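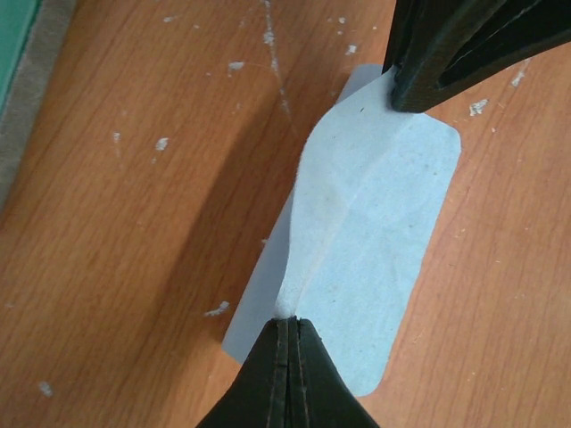
Todlow Desk Items, release 4

Todlow Desk Items is a set of written records about small personal things that live on a desk or a side table: reading glasses, sunglasses, cleaning cloths, tissues, folded papers, cases, cords, and the trays they get put into. Each record says what the item is, what it is made of as far as we could tell, what state it was in when it was written up, and where it went when the table was cleared.

The set was put together for people who work on sorting, tidying, and storage labels. It is small on purpose. If you want a broad list of household goods, the Haworth shelf list covers kitchens and closets and has a compatible column layout. The two can be joined on the item_class column after the renames listed further down.

Release date: January 2021
Maintained by: the Todlow project
Records: 292
Distinct items: 66
Format: CSV, UTF-8, comma separated, one header row

What is in the download

items.csv — one row for each distinct item
records.csv — one row each time an item was written up
places.csv — the trays, drawers, and hooks that items were put away in
classes.csv — the class names and what each one covers

There is also a folder called old that holds the class list from release 3. You only need it if you have scripts that still expect the old names.

An item can have many records. A pair of glasses that was written up folded, then open, then in its case has one row in items.csv and three in records.csv. Cloths tend to have the most records, as they end up in more different shapes than anything else on the table.

Columns in items.csv

item_id: a short code, letters then digits, never reused
item_class: one of the names in classes.csv
color_main: the color you would say first if someone asked
color_second: blank for plain items
surface: matte, glossy, fuzzy, rough, mixed, or unknown
see_through: no, partly, yes
flexible: no, a little, yes
material: free text, or the word unknown
material_sure: yes or no
notes: free text

Columns in records.csv

record_id: integer
item_id: matches items.csv
state: see the section on states
place_before: free text, usually "table"
place_after: matches places.csv, or blank if the item stayed out
creased: yes, no, or na
marked: yes, no, or na
comment: free text

Color names

We use everyday color words and keep to a short list. Light blue and pale blue were separate in release 2 and people could not agree on which was which, so both are now light blue. The same goes for salmon and pink, which are both pink. If you need the finer words they are often still in the notes column.

Color was judged on the table, under the room lights, with the blinds down. The tabletop is an orange-brown wood grain with dark wavy lines, and it makes some pale items look cooler than they do on a white sheet. A few whites were first entered as light blue for this reason and were fixed in December. Items that are see-through also pick up some of the table color. For those, color_main is the color of the item where it is thickest.

Flat and soft things

This group takes in lens cloths, paper napkins, tissues, wipes, note paper, and one or two items we never managed to name. Paper and thin cloth can be hard to tell apart when they are lying flat. Our rule is that the person writing the record may touch the item once. If it is still unclear, item_class is sheet_other and material is unknown. Please don't read sheet_other as "cloth." It means a flat flexible thing of either kind.

The creased column is yes if there is any fold line you can see from standing height, even a soft one. A sheet that has been folded for storage and then opened will nearly always be a yes. The marked column is yes for any spot, speck, or stain, whatever the size. We did not try to say what the marks are. On light sheets a speck stands out and gets recorded, while on patterned cloths it is probably missed, so don't compare mark rates between the two.

When a sheet is drawn together at one end and spread at the other, the state is gathered. Release 3 had fan, bow, and twist as separate states. They have all been merged into gathered, and the old word is kept in the comment.

Folding instructions were the same for every flat item that went into a drawer:

1. Spread the sheet out on the table.
2. Bring the two long edges together.
3. Fold once more the other way.
4. Put it in the shallow tray with the fold facing the front of the drawer.

Sheets that would not hold a fold went in the open bin. The open bin has the place code B2. B1 was retired.

Glasses

Glasses get the most detail, and this is the part of the set that people write to us about. There are 31 items in the class glasses, covering reading glasses, sunglasses, toy glasses, and frames with no lenses. We do not record prescriptions, and the notes never say who a pair belongs to.

Frame and arms are treated as one item unless the arms are a different color, in which case the arm color goes in color_second. Hardware is left out of the color columns. A black hinge screw in a pink frame does not make the frame pink and black.

The see_through column refers to the frame plastic and has nothing to do with the lenses. Partly is the usual value for tinted plastic that lets light in but looks deeper in color where it is thick. Plastic of this kind can look frosted in one spot and clear a little farther along the same arm, and worn areas look cloudy. We put all of that under partly and left it there.

Scuffs are recorded in the comment only. There is no scale for them. We tried one in release 2 with four levels, and the same pair came back with three different levels depending on how the light fell on it, so the column was dropped.

States used for glasses:

open — both arms out
half — one arm out and one folded in
folded — both arms in
cased — inside a case, lid shut
unclear — the arms could not both be checked

Use unclear freely. A pair seen from the side often shows one arm and hides the other, and guessing at the second arm caused most of the errors in the first release.

Where glasses go: folded pairs go in the felt-lined tray, G1, lenses up. Pairs with a case go in the case and then on the shelf. Toy glasses and empty frames go in G3. Don't stack pairs in G1. It was made for a single layer and the arms catch on each other. 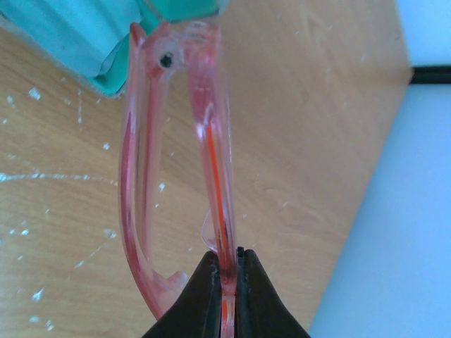 States for everything else

flat, folded, gathered, rolled, crumpled — sheets and cloths
coiled, loose, knotted — cords and straps
open, shut — cases and boxes
as_is — anything else

If an item could take two states, pick the one that would matter more to the person putting it away. A cord that is coiled with a knot in it is knotted.

Differences from the Haworth shelf list

The Haworth list uses the name eyewear where we use glasses, and wipe where we use lens_cloth. It also splits paper goods by size, and we don't record size at all. To join the two, rename eyewear to glasses and wipe to lens_cloth, and drop the size column. Their unknown and our unknown mean the same thing.

Minetano tray codes can be converted with places.csv, which has a column called minetano_code. It is blank for B2, as there is no matching tray in that system.

How the records were written

One person wrote the record and a second person read it back with the item still on the table. If they disagreed on a column, the second person's value went in and the first went in the comment with the word was in front of it. For example, a comment might read "was folded" on a sheet now listed as gathered.

Items were taken in no fixed order. The record_id numbers follow the order of typing, which is often different from the order on the table, so please don't use them as a timeline.

The table was wiped between batches. It was not wiped between single items.

Known problems

Material is unknown for a large share of the flat items. We would like to fix this but it needs the items back on the table, and some have been used up.

Two pairs of sunglasses have the same notes text. They are separate items with separate codes. Only the notes were pasted twice.

The state half is rare, and it should be treated with care. In early records it was sometimes used for a pair with loose arms that had drifted partway closed.

Clear tape was entered under both cord and sheet_other before we gave it a class. All of those rows should now say tape. If you find one that doesn't, send the record_id.

Some comments have commas in them and are wrapped in double quotes. Most readers deal with this without trouble. A plain split on commas will break.

Suitable uses

Label design for drawers and trays, practice material for sorting and put-away work, checking that a class list covers common desk things, and teaching simple joins between tables. The set is too small and too local to say what people in general keep on their desks. The items came through Grulska and one nearby office, and the mix leans heavily toward eyewear.

Changes in this release

Merged fan, bow, and twist into gathered.
Added see_through to items.csv. It used to be part of the notes.
Added tape to classes.csv.
Fixed the color entries for white sheets.
Retired B1 and moved its contents to B2.
Removed the scratch file that was left in the release 3 download.

License and reuse

Free to copy, change, and pass on, including in paid work. If you publish something that uses the records, give the name Todlow Desk Items and the release number. If you change class names, please keep the item_id values as they are so that others can match their copy to yours.

Corrections

Send the file name, the record_id or item_id, the column, and the value you think it should have. Corrections to color names are only taken up if the item can be looked at again. Everything else is checked against the comment column and goes into the next release.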